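USGATE PRESS TO RELEASE "DROMANCE," A NEW SCIENCE FICTION COMIC SERIES

First oversized issue arrives in comic shops in December

23 May 2022

Usgate Press is thrilled to announce Dromance, a new science fiction comic written by Gilles Tessier and drawn by Sandro Pellegrini. The first issue runs double length and goes on sale in December, in print and digital on the same day.

Dromance opens on the moon colony of Sendov, a mining town that was cut off from Earth when its last supply ship turned around halfway. Two generations later the people there have their own slang, their own holidays and a very strange court system. Ignacio, a mail carrier who walks the tunnels between the domes, finds a sack of letters that should have been delivered before he was born. He starts delivering them. Some of the people they were written to are still alive, and a few of them really don't want their mail!

Tessier wrote the first draft as a short prose story and kept it in a drawer for years. When he showed it to Pellegrini, the artist mailed back a stack of tunnel drawings and a full map of the colony, with every ladder and air lock marked. The map is printed across the inside covers of the first issue, and readers who like to follow along with a finger will be able to trace Ignacio's route from door to door (he cheats once, in the chapter with the flooded stairwell, and we'd love to hear from whoever spots it first).

"I wanted a hero whose whole job is to knock," said Tessier. "Every door is a new story, and Sandro draws wonderful doors."

Pellegrini is penciling, inking and coloring the series himself. Each dome gets its own small set of colors, so a reader flipping through can tell where a page takes place before reading a word. The tunnels are done in gray wash over heavy black line, and they look fantastic on the uncoated paper we've picked for the print edition.

The story is planned as a complete run of 12 issues, with an ending already written. Each one will carry a back-page letter from the old mail sack, set in type and separate from the main story, though careful readers will find names that turn up later. Issue 2 brings in the colony judge and the first of the trials, and it's the one the whole office has been passing around.

There will also be a signed edition of the first issue, limited to 209 copies, one for every door on Pellegrini's map. Each signed copy has a different door number written by hand on the title page. The regular print run is set at 4000, the biggest first printing we have ever ordered for a new title, and we're very happy to be giving it to this book.

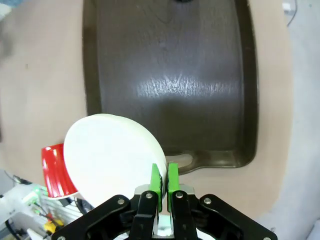
Gilles Tessier admits that he and Pellegrini still argue about how the Sendov court should work, and that the artist has won most of those arguments by simply drawing the page. He adds that the trial in the second issue had a different verdict until Pellegrini sent in a panel of the judge laughing, and after that he had to go back and rewrite the last four pages.

Comic shops can order the first issue through their usual distributor beginning this summer. The signed edition will be sold only through the Usgate Press online store, one copy per customer. Door numbers can't be requested, and they'll go out in the order the books come off the signing table.

Reviewers may ask for a digital preview of the opening chapter by writing to the Usgate Press publicity desk. Please include the name of your site, show or paper. Cover art and a lettered five-page sample are ready now.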